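Minutes, Shared Office Users' Meeting, 18 August 2023

Written up by Etornam Ofori, because it was my turn and I couldn't think of an excuse fast enough. Njål Nygård was in the chair. The Brullik people were all there, Akpalu sent two, and Flirkosura sent apologies and a box of pastries, so thank you, Flirkosura, you can miss as many meetings as you like!

Last minutes. Agreed, with one fix: I had written that the door code would change in November and it should have said the door code would be looked at in November. Njål says he has already had calls about it. Sorry, everyone.

Kitchen shelf. We went round and round on this one again. The top shelf stays with Akpalu, the middle one is shared, and anything on the bottom without a name on it goes at the end of the month. I asked if that included the big jar of pickled beets and was told yes (it's mine, I'll move it). Brullik wanted a second shelf put up over the sink, but the wall is soft there and the last hook came out with a chunk of plaster, so that's a no for now.

Supplies money. We have 2000 in the pot for the rest of the year, and Njål would like to keep 100 of it back for bulbs and keys. Agreed. The rest goes on paper, coffee, pens and whatever comes out of the desk talk below. Someone from Brullik asked if coffee could have its own line in the budget. Njål said he'd rather not know what that number looks like, but he will add it up before next time. 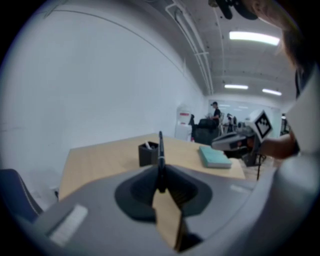

Desks. This took up most of the meeting and I enjoyed it more than I expected to. The question was whether we go to fully clear desks at the end of the day, as Eten would like, or carry on as we are. Eten's case is that the cleaners can't wipe around everybody's piles, and fair enough, I've seen my own pile. Akpalu's case is that people who use the same desk every day shouldn't have to pack up their whole life each evening. I said I could live with something in between — a desk with the black square pen holder on it and a book lying near the front, that sort of amount, is easy for anybody to lift and wipe under. Njål liked that, and we settled on it: one pen holder and one book or notebook may stay out overnight, everything else goes in a drawer or home with you. Mugs were raised. Mugs go to the kitchen, no exceptions, and yes, that means the ones with pens in them too.

We'll buy 6 more pen holders so that every shared desk has its own. I've been asked to get plain ones. I had found some shaped like little houses and I passed my phone around, and I'd like it in the minutes that two people were in favor.

Chairs. The list of who sits where is out of date and chairs keep wandering from one end of the room to the other. Akpalu will make a new list. If you've adjusted a chair to suit your back, put a strip of tape with your name underneath the seat and please leave other people's levers alone. Two chairs sink slowly when you sit on them. Eten knows a repair person and will ask for a price, and we'll decide on fix or replace once we have it.

Water. Brullik asked who changes the bottle on the water dispenser. The answer is whoever finds it empty, and if it's too heavy for you, grab the nearest person. Full bottles live in the hall closet, and empties go back in there too, caps on. Eten will ring the supplier about an extra bottle per delivery.

Book shelf by the door. I offered to sort it. Books with a name inside go back to their owners, the others stay for anyone to borrow. Please don't add any more printer manuals!

Any other business. Akpalu would like the blinds looked at. Njål will look at them. Brullik has found a gray scarf and a single glove, both now hanging on the hook by the door.

To do:
Etornam: pen holders, book shelf, beets
Njål: coffee total, blinds
Akpalu: chair list
Eten: repair price, water supplier

Next meeting is in November, same room, and it's Brullik's turn to write the minutes.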